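Sweeping first, mopping later

4 July 2026

When we moved to Pradville in April I believed a tiled floor would be the easy part of the flat. In my parents' house we had carpet everywhere and I promised myself, never again. Now I have tiles, square ones in a salmon pink colour that I did not choose, and I am learning that they have their own character.

The first thing I learned is that the grout lines keep everything. Crumbs go in and they like to stay. My neighbour Kartini Simanjuntak told me to sweep along the lines and only after that across them. I was doing it in the opposite way for weeks, and I was always a little angry with the broom.

The second thing is wrappers. We eat the small sweets from the Lacroix shop on the corner, I admit it, and the paper is so light that it travels by itself. If I sweep too fast, the wrapper jumps over the brush and I have to start again. Short strokes are better, with the bristles staying on the floor.

I also used to carry the dustpan around with me from corner to corner. Now I put it flat in one place, in the middle of the mess, and bring everything there. My back is grateful for this. The kitchen side is the worst, with the tall steel front standing along the left and the corner at its foot, where dust likes to collect.
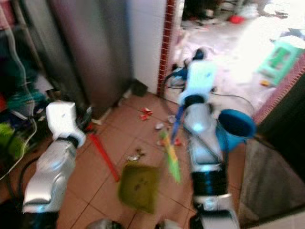 What I use now

A broom with a soft brush, for every day. I had a stiff one before, from Kelletti, and it was good for the balcony but too rough inside, it threw the small bits away from me.

A dustpan with a thin front edge. If the edge is thick you always get that grey line of dust which does not want to go in. I push it with a damp piece of paper towel and it is finished.

A bucket, but only after the sweeping. I tried once to mop without sweeping first and I made a kind of soup. Please do not do it.

One question for those who know more than me: what do you put on old grout to make it lighter? Kartini says baking soda, my sister in Urnuvholm says vinegar, and they are both very sure.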